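Povau
Labeled pictures of dust, lint and crumbs on dark household and workshop surfaces

Version of Monday, May 28, 2018
Maintained by Vilja Koskela and Joonas Harju

What it contains

204 pictures of dark surfaces in ordinary use, with a label for every visible speck. The surfaces are table tops, shelves, metal plates, appliance fronts, trays and window ledges. There are 26 surface types, listed in surfaces.txt with a short note on color and finish. Black and dark gray make up most of the set. A few are dark brown or navy.

Povau came out of a cleaning study at Laitinen, where we wanted to know how dirty a surface looks before and after wiping. The first round used light surfaces as well. Those were dropped, as pale dust on a pale counter could not be labeled the same way by two people.

Files

pictures/ holds the pictures in their original size. Nothing has been sharpened, cropped or brightened.
labels.csv has one row per speck.
surfaces.txt has one line per surface type.
notes.txt has remarks by the labelers, unedited. Some are in Finnish.

Columns in labels.csv

picture: name of the picture
surface: surface type, as spelled in surfaces.txt
kind: dust, lint, crumb, hair or unsure
area: upper left, upper right, middle, lower left, lower right or edge
tone: pale, mid or dark
labeler: AE or MR

If a speck sits on the line between two areas, the labeler picks the one that holds more of it. The area refers to the surface being labeled. It has nothing to do with where the speck falls in the whole picture, so a small shelf off to one side still has its own upper right.

How the labels were made

Abimbola Ekpo and Martti Räsänen each labeled the full set on their own, viewing at 100 percent. Both sets of rows are kept. Where they disagree, we did not pick a winner. Use the labeler column to separate them, or keep only the specks both people marked.

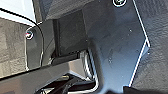

Specks are labeled one at a time, even when they are tiny. A group is only used when the separate bits can't be told apart, and then kind is set to unsure. On the slate-gray plate there are three to enter, all pale: one in the upper right, one by the pointed corner on the right, and one lower down in the middle. The corner one goes in as edge. The bright line along the plate's right border is reflected light and gets no row, and neither does the white rim on the screw head near the top. A mottled finish is part of the surface, so it is left alone too.

Reflections caused most of the early mistakes. A glint on a screw, a scratch or a rounded corner can be as bright as lint. The rule we settled on is to follow the shape. If the bright part runs along a border or rings a hole, leave it out. If it stands by itself on a flat part, label it. Where it could still be either one, label it and set kind to unsure.

Known problems

Matte surfaces are overrepresented. Gloss was hard to label and many of those pictures were discarded.

Kind is a judgment made by eye. No samples were collected, so please don't treat dust or crumb as a finding about what the material is.

Specks on the far side of an object, or in deep shadow, are missing. A surface with no rows is one where the labelers saw nothing. It may still be dirty.

Hair and lint were mixed up in the first batch of labels. Eimear Nic Aodha went back through those rows and corrected the ones she was sure of. The rest now say unsure.

Suggested uses

Testing a speck counter, comparing cleaning cloths by picture, or teaching people to inspect surfaces. The area column is too coarse for measuring distance. The set is also too small to say anything about one surface type compared with another.

Changes

Version 2 adds the tone column and renames position to area. The old name will break scripts written for version 1. Surface names are now all lowercase.

Corrections

Send the picture name, the row and what you think it should say to Joonas. Changes are made in batches and listed in notes.txt.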